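About Stollport Evening School

We teach adults to read small print. Leases, phone contracts, gym memberships, insurance renewals, the folded sheet that comes with a prescription. Most schools our size have a longer list of courses and a shorter description of each. We have 22 courses, and all of them are about the same problem: somebody wrote a document, somebody else has to live with it, and the second person usually hasn't read it.

You will have seen other "about us" pages, and you know how they go. There is a founding story and a set of values, and by the end you couldn't say what happens in the building on a given evening. We have tried to write down what we do. If a claim on this page sounds too good, ask us about it when you call.

How it began

The school started in two rented rooms over a print shop in Stollport, with a single course on apartment leases. The plan was to run it once. We had a low opinion of adult education at the time, and some of that opinion has lasted. A lot of it sells confidence. People walk out feeling better and sign the same bad lease the following April.

So the first course had no lectures. Students brought the lease they were living under and went through it clause by clause with a pencil. Some found they had been paying for things they didn't owe. Others found the lease was perfectly fair and they just hadn't liked it. We count both as good evenings.

Enrollment last year was 263. We don't publish a satisfaction score. We tried one for two terms and found that people gave high marks to the evenings with better coffee.

What we teach

The lease course still runs every term and still fills first. After that come Contracts at Home, Reading an Insurance Policy, and Claims and Labels, which deals with what a seller may print on a product and what the printing commits the seller to. It is the course people take least seriously when they sign up. A word like "natural" or "improved" can do a lot of work in large type and very little in the small type around the corner, and it takes a couple of weeks to get into the habit of turning things around.

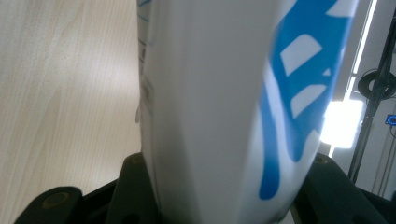 The Amoah course is our longest, at 25 evenings. It is named for the reading room where it meets, and it covers going to small claims court without a lawyer. We are careful about this one. It won't make you a lawyer, and no one who teaches it will advise you on a live case. Students write out their side of a dispute, swap with a partner, and argue the other side. Many drop their original complaint somewhere in the middle. We used to worry about that.

Classes are capped at 14 seats in the brochure we inherited and at whatever the room holds in practice – ask the office which room you are in before you decide.

What we don't do

We don't give certificates. Employers in this area have told us they would like one, and when we asked what they would use it for, the answers were vague. You can have a letter saying which evenings you attended.

We don't take money from landlords, insurers or lenders. Offers do come in, usually with the word "partnership" attached. The school runs on course fees and on the rent from our downstairs room.

We don't teach online. We looked at Idelari, a course platform several schools like ours have moved to, and sat through the demonstration twice. It was very good at recording who had clicked on what. Reading wasn't something it could check, and we weren't persuaded that clicking was close enough. We may look again.

Where we are

The main rooms are at 151 Brundalell Street, on the second floor, with an elevator at the back entrance. The sign outside still has the print shop's name on it. Doors open at 6 p.m. and classes start at 6:30.

Bring something you have signed and never finished reading. A copy is fine – black out your account numbers first. If you aren't sure which course fits, sit in on one evening of any of them before paying. The office keeps a list of open seats and will tell you if a course is full, or if they think you don't need it.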